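Unit 4: Repair or Replace? Costing Office Equipment

Reading for this week: the Grunditz handout from Unit 2, pages on depreciation. Bring your worksheet.

Last time we looked at book value, meaning what the accounts say a thing is worth. Book value tells you very little about whether to fix it. A copier written down to zero may still run every day. The money already spent on it is a sunk cost and stays out of the comparison.

What goes into the comparison:
Price of the repair, parts and labor
Expected life after the repair
Price of a replacement, less resale of the old one
Staff time lost in either case

The last line is the one students leave off. Setup and training take hours, and hours are paid.

Desktop computers are a useful case. The memory sits in slots on the motherboard and can be changed separately from the rest, so a machine can be partly renewed. Treat each part as its own small decision.
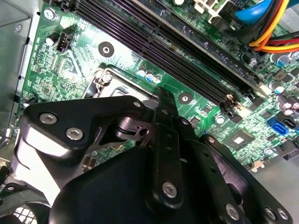
Lebrun objects that small decisions add up – a firm can approve one cheap repair after another and end up paying more than the price of a new machine, with no single step looking wrong. The usual answer is a spending cap per item, set in advance and counted from the date of purchase.

Worked case: Iltholm runs an office on old desktops. Replacing the full set costs $3618. Upgrading costs $1000 and should give 2 more years. New machines should last 4. Ignore resale and lost time for now.

Upgrade: 1000 / 2 = $500 per year
Replace: 3618 / 4 = $904.50 per year

On these figures the upgrade is cheaper per year. Now suppose it lasts only one year. The cost is then $1000 per year and the answer flips. Always test the expected life first – it is usually the weakest number on the sheet.

For next class: redo the Iltholm case with lost staff time included. State your hourly rate and show your work.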